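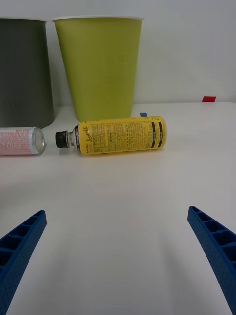 Who does the voice of Ko?

Hanne Kárason does, from the spare bedroom of an apartment over a pharmacy, and she has done it for two years under a contract that says she can't tell anyone.

Ko has silver hair and a fox tail and streams on Zotby every evening at seven. Hanne is forty-one and wears a headset, a gray sweater and a strap of sensors around her chest. When she tilts her head, Ko tilts hers. When she sneezes, the chat fills up with hearts.

In February the agency, Orkau, asked her to come in. Birthe Damgaard had the meeting room with the window. Ehsan Malik from the technical side was there too, with a laptop he kept half closed.

"We're very happy with the numbers," Birthe said. "Last night you had 1,125 people watching a crossword."

"It was a hard crossword," Hanne said.

Ehsan opened the laptop. The new system was called Futum. It had been trained on all her streams, and it could do the voice. He played a clip. Ko was laughing at something and then apologizing for laughing, the way Hanne did when she was tired.

"When did I say that?" she asked.

"You didn't," said Ehsan. 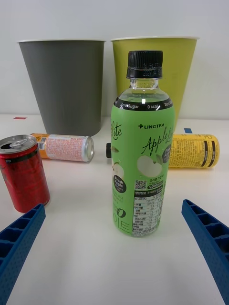 Apple Lite, zero sugar.

Birthe explained the plan. Futum would take the late stream, after midnight, and Hanne would keep the seven o'clock. Her pay would stay the same. It was extra hours for Ko, and Hanne could sleep through them.

She signed. She had rent to pay, and she liked seven o'clock.

The first week she didn't watch. The second week she woke at one in the morning and opened Zotby on her phone under the blanket. Ko was talking to a viewer named Oddur Riis, who used his real name and had been there since the beginning, back when it was him and a few others. He had written that his mother was in the hospital.

Ko said the right things. She asked what his mother's name was -- Hanne would have asked that too -- and she said she would think of her.

Hanne lay there a while. Then she made a new account, with no picture, and typed into the chat.

"How is she doing, Oddur?"

It went by quickly among the others. He answered it anyway. Better today, he wrote. She ate some soup.

"I'm glad," Hanne typed.

On the screen Ko read the message aloud, in Hanne's voice, and thanked the new viewer for being so kind.

Contact | Copyright, all stories remain with their authors | Back to top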